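Drying Clothes Indoors Without the Damp Smell

Most of the trouble with indoor drying starts in the machine. An overfilled drum leaves clothes heavier with water than they need to be, so keep each load to what will fit on the rack in one go. Run a second spin before you unload. It takes a few minutes and can save hours of drying time.

Shake each item hard as it comes out. Shirts should go on hangers straight away, buttoned at the top, and the hangers hooked along the end of the rack. Trousers dry faster hung by the hems, with the pockets pulled inside out. Leave an empty rail between heavy things such as jeans and hooded tops.

Towels are the slowest. Fold them over two rails – never one – so that air can get up the middle.

Small items can fill the gaps. Fluffy bed socks hold a surprising amount of water in the pile, so squeeze them in a dry towel first. Hang ordinary socks by the toe if you don't want the elastic to stretch.

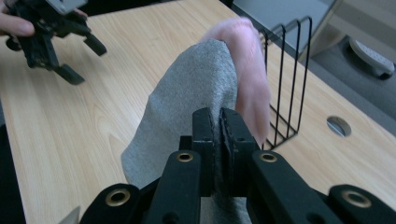
Where you put the rack matters as much as how you load it. A small room with the door shut and the window open a crack is better than a large room with neither. Keep the rack a hand's width from the wall, and further from an outside wall, where the plaster is colder and mould gets going first. Don't drape washing over radiators. It blocks the heat, and the room takes longer to warm up.

A fan on its lowest setting, pointed along the rails, will do a lot for very little electricity. I ran one all winter when we lived in Verbridge, in a flat with no outside space, and rarely had a load still wet by morning. If you use a dehumidifier, shut the window. Set it to 19 degrees or above if the room allows, as many of them work poorly in the cold. Empty the tank before bed.

If clothes have already gone sour, rewash them the same day. Add 500 ml of white vinegar to a bucket of cold water, soak for an hour, rinse well and wash as usual with no softener. Softener coats the fibres and makes towels slower to dry.

Wipe the rails now and then with a damp cloth. On older coated wire racks, check for chips in the coating, as bare metal leaves rust marks on pale cotton. A dab of clear nail varnish will hold for a season or so.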